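Re: [bench-arms] Heleo two-arm kit, anyone running one?
From: Ayodele Osagie
To: bench-arms list

Bilal Fakhoury wrote:
> We have a quote from Gebreyes for the Heleo two-arm kit at $3598,
> controller included, arms and mounting hardware only, no table. Before I
> sign off on it I'd like to hear from someone who has one running. Mainly
> interested in (a) cable management, (b) how much clear bench you get
> between the arms, (c) whether the calibration holds. We'd be folding
> cloth and sorting small parts at the Olville site.
>
> Bilal

Bilal,

We've had the kit since October on the Balham bench. The price matches ours, but check whether freight is in it. Ours was billed separately.

Answers in your order, with one item added at the end.

(a) Cables

Worst part of the kit. The runs are external and the supplied clips are too small for the motor cable. You have to leave enough slack for full wrist rotation, and that slack ends up hanging in a loop beside the arm. At some poses the loop comes down near the table. Our setup at present, both arms over the bench and the left one on the right-hand side as you look at it:

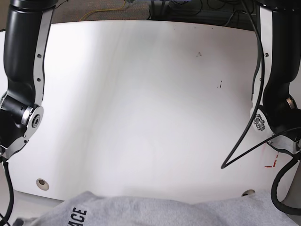

(b) Clear bench

Both arms come down from the far side of the table, so the middle and the near edge stay open. For cloth I would want a deeper table than ours. Anything dropped at the near edge tends to go over it, and both arms lose reach there well before the datasheet says they should. If you buy a desk with grommet holes, get them at the back. Ours are at the front and no use for routing.

(c) Calibration

Holds over a day, drifts over a fortnight. We re-zero both arms every 8 working days, which takes 90 minutes with the supplied jig. The jig is good. The software that goes with it times out if you leave a joint unconfirmed, and you start that arm again from the base. Gebreyes said a fix was coming in the next firmware. I haven't seen it.

(d) Support

Two tickets so far. The first was a noisy wrist joint, replaced under warranty, no argument. The second was the timeout above, still open. They reply fastest if you attach the log from the controller; a written description on its own gets you a form asking for the log.

For small parts I'd buy it again at that price. For cloth I'd ask them for a longer loan first and try your heaviest fabric, as the grip force figure is quoted for rigid objects only. I can send our mounting drawing and the re-zero checklist if they're any help.

Ayodele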